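# Equipment Requests for Robotic Handling Stations: Frequently Asked Questions

The following answers apply to all departments submitting a request under the Asmont Shared Equipment Plan. Requests are reviewed by the Purchasing Office in March. Departments that have submitted before should note the changes to the consumables line and to the quotation rules.

## What does the standard station package include?

The standard package covers one tabletop arm, a two-finger gripper, a wrist camera, a power supply and a mounting plate. The table, the computer and the objects to be handled are budgeted separately. A plain white tabletop against a pale wall is sufficient for most beginning work, and departments are asked to use furniture they already hold before requesting new pieces.

## What should be budgeted for test objects?

Very little. Plastic cups in several colors and an ordinary screw-cap bottle will support many weeks of pick-and-place work. Please enter these under "Consumables," not "Equipment," and do not attach a separate quotation.

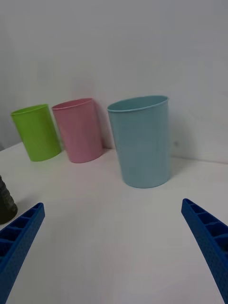
## Is there a spending limit for a single station?

Yes. A single station may not exceed $3,000, including shipping. Requests over this amount are treated as capital purchases and must be made on Form 747, which requires the signature of the department head.

## Which suppliers are approved?

Arms and power supplies may be ordered from Ullau or Cárdenas. Mounting hardware and replacement gripper fingers may be ordered from Porkisero. Other suppliers are allowed if the department provides two written quotations and the supplier accepts our payment terms.

## Should we buy gripper fingers or print them?

Either is acceptable. Departments with access to a 3D printer generally find it cheaper to print fingers with an open lattice along the inner side, and should budget for material and for at least one spare pair per station. Departments without a printer should allow around $217 a year for purchased replacements. Fingers wear at different rates depending on the objects handled, and a filled bottle places different demands on them than an empty cup does. The request form therefore asks for the heaviest item you expect to lift. 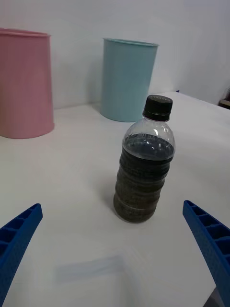 If the work will involve liquids, please state this in Section 7 of the form. Containers must have a closing cap, and the computer and power supply must be placed where a spill cannot reach them. A drip tray may be added to the consumables line without further approval.

## How much space does each station need?

Plan for a table deep enough to leave clear room between the gripper and the farthest object. Stations placed against a wall should be measured with the arm fully extended. The Facilities Desk will check the measurements before an order is released, and it cannot do so from a sketch without dimensions.

## Can two departments share one station?

Yes, and shared requests are given preference. One department must be named as the holder of the equipment and will be charged for repairs. The sharing agreement should set out hours of use and storage.

## What happens to unspent funds?

Unspent funds return to the Plan at the close of the budget year. They may not be carried forward or moved to travel. A department expecting a late delivery should notify the Purchasing Office in writing and include the order confirmation.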